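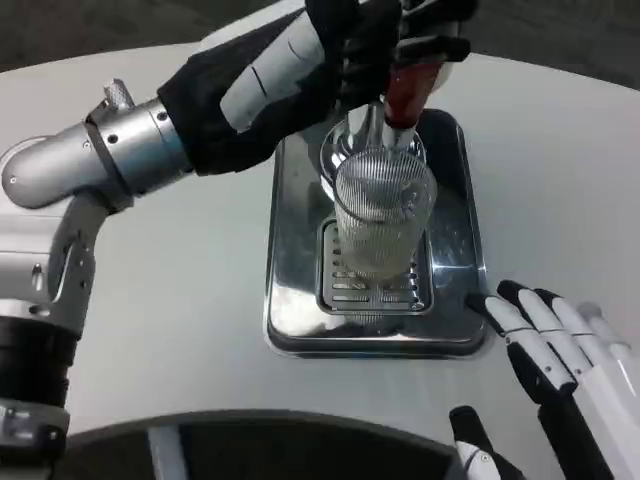
The Long Glass Returns to the Table

Jul 28, 2024

For much of the past decade, the tall ribbed glass was kept at the back of the cupboard. It was considered awkward to wash, easy to knock over and suited only to the kind of drink that arrives with a paper umbrella. Households have since changed their minds. At Pikthorpe, the kitchen and tableware store whose upper floor is given over to glass, the tall ribbed styles now fill a full bay, and the short tumblers that once occupied it have been moved beside the stairs.

The appeal is easily understood by anyone who has set one down near a window. The ribs catch daylight along their length and break up whatever is behind them, so that iced tea, plain water and a measure of cordial all look more considered than they would in a smooth glass. The ridges also give the fingers something to hold when the outside has begun to sweat.

Choosing well

A tall glass should stand without any rocking. Place it on a hard, level surface and touch the rim lightly; if it moves, choose another. The base ought to be visibly thicker than the wall. Vincze, a small maker whose work is sold at the Pikthorpe store, presses its ribs into the outside only and leaves the inside smooth, and this is the arrangement we recommend. Ribs on the inside hold sugar and fine pulp, and no ordinary brush clears them in one pass.

Height deserves thought as well. Readers who own a long-handled spoon should take it with them to the store. A spoon that disappears below the rim is of little use, and one that stands far above it will tip a light glass when left unattended. Tools with a colored handle have come back into fashion alongside the glass, and a red one looks particularly well against clear ribbing.

The tray beneath

Drinks mixed at the table leave a mess, and the older habit of folding a dish towel under the glass has never been satisfactory. A rectangular drip tray in stainless steel is a better answer. It was once found only behind a bar, but it has moved into the home with very little alteration. On a smooth white tabletop, where every ring of syrup shows, it earns its place on the first evening.

Our preference is for a tray large enough to hold the glass in use and the next one waiting. Codley offers a plain model for 20 dollars, and a longer version for four dollars more. Both should be rinsed after use and dried by hand – hard water leaves spots on steel that are tedious to remove once they have set.

Pouring and mixing

Stand the glass upright in the middle of the tray before anything goes into it. Syrup or cordial is poured first, then ice, then the remaining liquid, added slowly down the inside wall. The tool should be lowered in from directly above and drawn up again along the same line. Stirring at a slant knocks the ribs from within and, in thinner glass, will eventually start a crack.

Washing and storage

Warm water and a narrow bottle brush are sufficient. The dishwasher is acceptable for heavier pieces, provided that they do not touch. Dimo, which supplies the store with shelf liners, makes a corrugated mat that lets air reach the rim when glasses are stored upside down. Stacking is not advised.

Readers planning for guests in December may wish to buy early, as the ribbed styles sold out before the holidays last year and were not restocked until spring.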